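Omville Rooms: floor notes and clips

README, last touched in December. Rostyslav Shevchuk keeps the folder, Yee-man Siu checks the labels.

What's in the folder

Clips and stills from rooms in the Ositz building, sorted by floor covering. 44 rooms on the list, 38 done. Short clips mostly, some single stills. Carpet, vinyl, bare concrete, one painted stair landing that got its own label after much arguing.

Carpet tile rooms

Label is carpet_tile. Use it for anything laid in squares, even when the squares are nearly the same color and you have to squint. Dark gray ones are the worst for this. Look for the small shift in shade from one tile to the next, a faint checker pattern. Patches of light on the pile are not stains, please stop tagging them as stains. Same for shadow toward the far side of a room.

Cables lying over carpet get the cable tag, one tag per cable no matter how long. 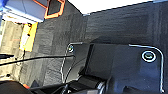

File naming

room number, underscore, floor label, underscore, clip number. So 13_carpet_tile_02. No spaces. Old Lau names (the ones starting with L) still work but dont make new ones.

Known problems

- Room 13 is in twice, second copy is the good one
- 2044 stills total, the index still shows the old number
- vinyl and painted concrete get mixed up in the basement rooms, Yee-man is going thru them
- Grellulum export drops the notes column. Keep the csv.

Missing rooms

Six left, all top floor. Keys are with the front desk, ask before 4 pm.

Changes

Merged carpet_dark and carpet_light into carpet_tile. Old labels are in labels_old.txt if you need them.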